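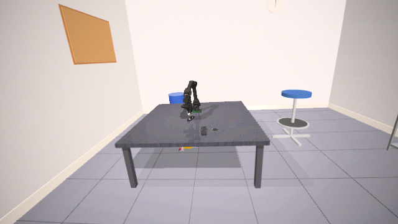
Grumari will begin using robot arms for bench work at its Nandurport packing site in January, the company announced on Tue 29 December. The arms will take over the repeated picking and placing of small items, and the people who now do that work will move to setup, checking and order preparation. Planning has been done in simulation, starting from a single black arm mounted toward the back of a square table, with a few small items set out in the open area of the tabletop and a stool nearby. Each bench layout at Nandurport will be tried in this form before any furniture on the packing floor is moved.

The change affects 49 employees on the day and evening shifts. No positions will be removed as a result of the project, and hourly pay will remain at its present level or rise where an employee takes on setup duties. Employees who prefer to stay with hand packing may do so for large and irregular orders, which the arms will not handle.

"Our packers have told us for years that the hardest part of the day is the same short reach, made over and over," said Arsen Tkachenko, director of operations at Nandurport. "We asked them which tasks they would give up first, and the list they gave us is the list we are starting with."

The simulation work was carried out with Itard, which supplies the control software. Packers took part in review sessions during the fall and were asked to comment on reach, bench height and the placing of items. Their comments led to 31 changes in the planned layouts. Among them was a request that the person at the bench be able to see an item from the gripper's side when judging whether a grasp is well centered. Views of this kind, looking between the two fingers toward a bottle or other item, will be offered on a screen at each bench.

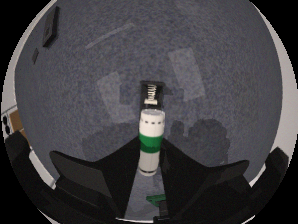 Page last changed: Tue 29 December

Training will be given during paid hours. Every employee in the affected group will complete 3 sessions, covering safe stopping, clearing a dropped item and recording a fault. Those who wish to become bench leads will receive further instruction from Itard and will be responsible for approving a layout before it is put to use.

Fedoruk will install the benches and guarding. Work will proceed one aisle at a time so that the evening shift can continue without interruption. Employees will receive their revised schedules from their shift supervisors before the first bench is opened.

Questions from employees should be directed to a shift supervisor or to the personnel office at Nandurport. Press inquiries may be addressed to the Grumari communications office.

About Grumari
Grumari packs and ships household and personal care goods for regional retailers. The company employs some 334 people.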